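Search the help pages Go

Salted peanuts for peanut butter -- rinse them or not?

17 Nov 2024, by pistel

I want to make my own peanut butter for the first time and the only nuts I have in the house are salted ones. Every recipe I find says unsalted, of course! I bought the big 500 g bag for a party that shrank to 4 people (long story) so there's plenty to play with. Will it come out way too salty? And do I need to add oil? My blender is a small Mollent, nothing fancy.

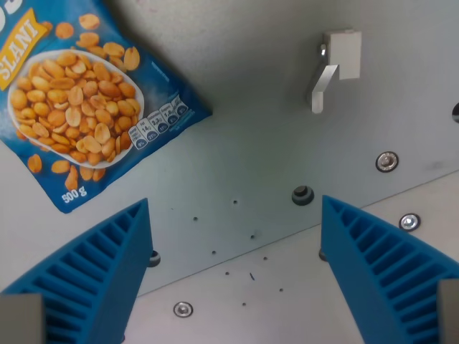
xiao26
Don't rinse them, you'll end up with wet nuts and a paste that seizes up on you. I've done this with salted peanuts loads of times and it's fine on toast, just skip any salt the recipe tells you to add. If it tastes strong, put in a spoonful of honey. Run the blender in short bursts and scrape the sides down -- it goes crumbly, then it clumps into a ball, then it finally loosens up. Mine takes eight minutes with breaks. Don't panic at the ball stage!

14 people found this helpful Share

zisar
Agree on not rinsing. What I do is rub the nuts in a clean dish towel first, and a fair bit of the salt comes off on the cloth. Then warm them in the oven on low for 8 minutes or so, they blend much easier. I wouldn't add oil until you see how it's going, and then only a teaspoon. Small blenders get hot, so do half the bag at a time and let the motor cool in between (I killed one last January doing satay sauce for my whole family, so I mean it). It keeps for weeks in the fridge in a jar with a tight lid.

4 people found this helpful Share

mollentfan
just buy a jar

314 views 3 comments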